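Cambriolage : marquer et inventorier ses affaires avant l'été

Par Fouad Abdel Hamid, 25 juin

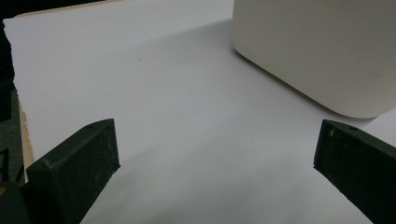 Photo : Nawal Benkirane / Trundcombe

Après un cambriolage, on se souvient bien du téléviseur et de l'ordinateur. On oublie la perceuse, le deuxième appareil photo, la montre rangée au fond d'un tiroir. Une liste faite à tête reposée rend service pour la plainte comme pour l'assurance, et un objet marqué se rend plus facilement à son propriétaire quand il est retrouvé.

Faire l'inventaire

Procédez pièce par pièce, cave et garage compris. Pour chaque objet, notez la marque, le modèle, le numéro de série, l'année d'achat et le prix payé. Le numéro de série se trouve en général sous l'appareil, au dos, ou dans le logement de la batterie. Pour un vélo, regardez sous le boîtier de pédalier. Pour un téléphone, tapez *#06# et recopiez le numéro IMEI qui s'affiche.

Les bijoux se photographient à plat, sur un fond uni, avec une règle à côté. Prenez aussi les poinçons et les gravures de près. Pas de flash direct, il efface les détails sur le métal poli.

Scannez les factures. Les tickets de caisse sur papier thermique pâlissent en quelques années, et plus vite encore dans une pochette plastique au soleil. Si la facture est perdue, gardez le relevé bancaire, la notice et le certificat de garantie.

Marquer les objets

Sur le métal, un petit graveur électrique suffit. Fixez la pièce dans l'étau avec des mordaches, faites un essai sur une chute, puis gravez sans appuyer. Portez des lunettes. Sur le plastique, la pointe chauffe et bave : travaillez par passages courts.

Sur le bois, les cadres et l'envers des meubles, préférez le feutre à encre ultraviolette. Il ne se voit pas à la lumière du jour mais s'efface avec le temps, surtout sur une surface souvent nettoyée. Repassez-le chaque année, en novembre par exemple, quand on rentre les outils de jardin. J'utilise le Flusico à pointe fine. Le Flustano est plus épais et convient mieux aux caisses à outils.

N'inscrivez pas votre adresse complète. Un code court que vous reportez dans l'inventaire fait l'affaire, par exemple vos initiales suivies d'un nombre, comme FAH 1418. Ne gravez jamais une pièce ancienne, un instrument de musique ou un objet de collection : la valeur en souffre. De bonnes photos suffisent. Même prudence avec un appareil sous garantie – lisez les conditions avant de sortir le graveur.

Ranger la liste

Gardez 3 exemplaires : un sur clé USB chez un proche, un en ligne avec un mot de passe solide, un sur papier hors de la maison. L'exemplaire laissé dans le bureau part souvent avec l'ordinateur. Relisez aussi votre contrat, en particulier le plafond pour les objets de valeur et les exigences sur les serrures.

Si la maison a été visitée

Si vous pensez que quelqu'un est encore à l'intérieur, n'entrez pas et appelez le 17 depuis la rue ou chez un voisin. Ensuite, ne touchez à rien avant le passage des policiers ou des gendarmes, même pas pour ramasser le verre. Faites opposition sur les cartes et les chéquiers, puis déposez plainte avec la liste sous la main.

Prévenez l'assureur dans les deux jours ouvrés. Joignez la copie de l'inventaire et du dépôt de plainte, et gardez les factures du serrurier ou du vitrier. En attendant la réparation, une plaque de contreplaqué vissée de l'intérieur ferme correctement une fenêtre cassée.

À lire aussi

Changer un cylindre de serrure sans démonter la porte
Bloquer une baie coulissante avec un tasseau
Éclairage extérieur : où placer le détecteur
Abri de jardin : quel cadenas pour quelle porte
Visser une gâche renforcée dans un vieux dormant
Double des clés : à qui le confier pendant les vacances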